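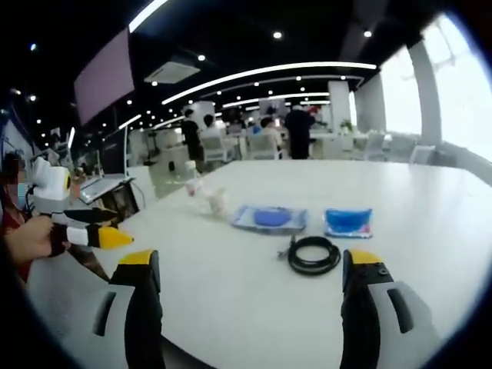

The ferry to Aldale ran twice on a Sunday, and my sister and I had missed the first one. We sat on the harbour wall with our father's clock between us, wrapped in a bath towel, and waited for the afternoon boat.

The clock had stood on his kitchen shelf for as long as either of us had been alive. It lost 17 minutes a week. He put it right every Sunday after dinner by the wireless, and later by the telephone, and he never had it mended. In his will he left it to the chapel at Aldale, where he had been christened, along with 200 pounds for the roof. We were surprised by both. He hadn't been inside the chapel since he was a boy.

"We could post it," my sister had said in the solicitor's office in Prandley.

"It would arrive in bits."

"It's halfway to bits now."

But we had both taken the Monday off work, and there was nothing left to do in the house except the loft. So we drove down to Trerkau with the clock on the back seat, held in by the belt.

The man in the ticket hut asked what was in the towel. I told him. He said clocks went free but had to be carried. He sold us two returns and shut the window.

It was hot for August. My sister had bought a crab sandwich and didn't like it, and she fed it to the gulls, a corner at a time, until a woman with a pushchair asked her to stop. After that she went to find us something to drink.
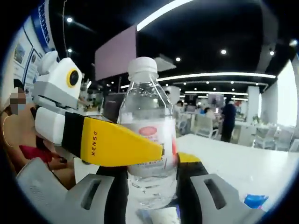 Water, for the crossing.

The boat came in at ten to three. It was smaller than I remembered and it smelled of diesel and wet rope. We sat inside, on the slatted bench by the engine, where the heat came up through the floor. I had the clock on my knees. Once we were past the harbour mouth it began to strike, which it had not done for years. It struck four and stopped. A boy across from us looked at his watch.

"It's slow," my sister told him. "Or fast. We don't know."

He thought about this and went out on deck to tell his mother.

She asked me then whether I remembered coming over with Dad, the time it rained. I said I remembered the rain. She said he had walked us up to the chapel gate and made us wait there under the tree while he stood with his hand on the latch. Then he'd said it was probably locked, and taken us for chips.

"Was it locked?" I said.

"He never tried it."

I had no memory of the gate at all. I remembered the chips, and that she'd had mine.

It took forty minutes to cross. At Aldale there was a jetty, a shop with its blinds down and a road going up between two walls. We took turns with the clock. It was heavier than it had been in Prandley. Near the top a dog came out of a yard and walked with us as far as the bend, then turned round and went home.

The chapel was lower than I had expected, with a stone over the door that said 1598. The gate was tied with blue string. My sister undid it and tied it up again behind us, because there were sheep. 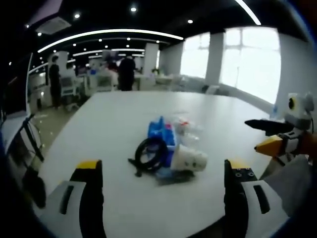 Bainbridge Quarterly Issue 31 p. 46

The door wasn't locked. It stuck at the bottom and I had to put my shoulder to it. Inside there were eight pews, a table with a cloth on it and a glass jar for the roof, with a card saying they had reached 1000 pounds and thanking everybody. The card had been there long enough to go brown.

We had written ahead and had no answer. We had thought there would be somebody to give it to.

"Put it on the windowsill," my sister said.

"It'll get the damp."

"It's had thirty years of his kettle."

I put it on the sill and took the towel off. It looked very small there. She opened the back and wound it, counting the turns under her breath the way he used to, and I held out my phone so that she could see the time. She moved the big hand on until it was right. Then I put the envelope with the cheque underneath, with one edge showing, and wrote his name on it, and after his name the year he was christened. I had to ask her the year. She had to work it out.

We sat in the second pew for a while. A sheep coughed outside. It sounded so much like a man that we both turned round.

"It'll be 17 minutes out by next Sunday," she said.

"Somebody might put it right."

"They might."

She folded the towel into four and put it in her bag. The last boat was at half past five, and she wanted to see if the chip shop was still there.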